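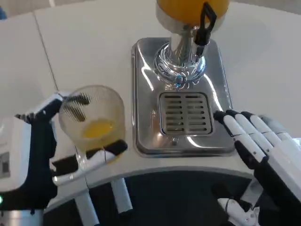 The Varkel serving cell was reviewed over 18 working days following a grip fault recorded in December. The robot lost its hold during a pour, and juice reached the left wrist joint. The fault recurred most often with ribbed glass tumblers, where the fingers must grip near the rim and also support the base -- a posture the control software handles poorly. Of 300 pours, 54 raised a slip warning. 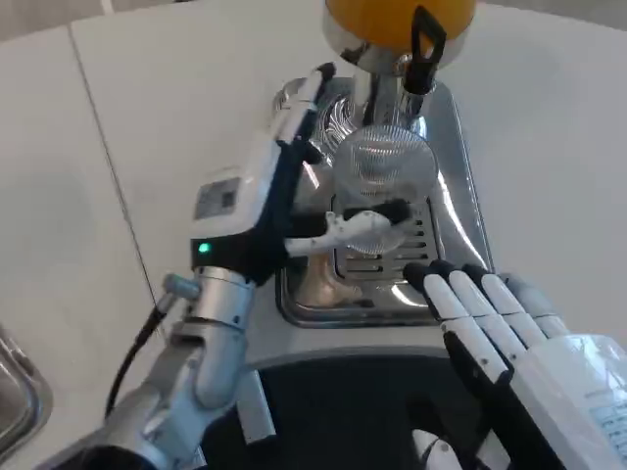

The emergency stop responded correctly on every test. The alarm, however, is too quiet for a working kitchen, and the manual gives no guidance on restarting after a spill. The supplier, Rastogi, has been asked to correct both points.

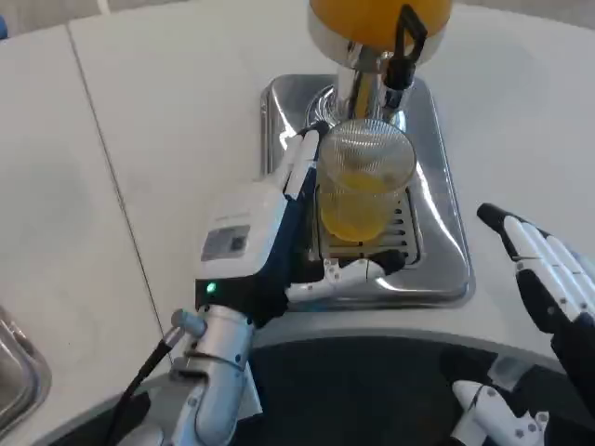

Fotini Theodorakopoulos replied that her site had seen the same warning and had reduced arm speed by 40 per cent until the software was updated. The product is not recommended for unattended use at present.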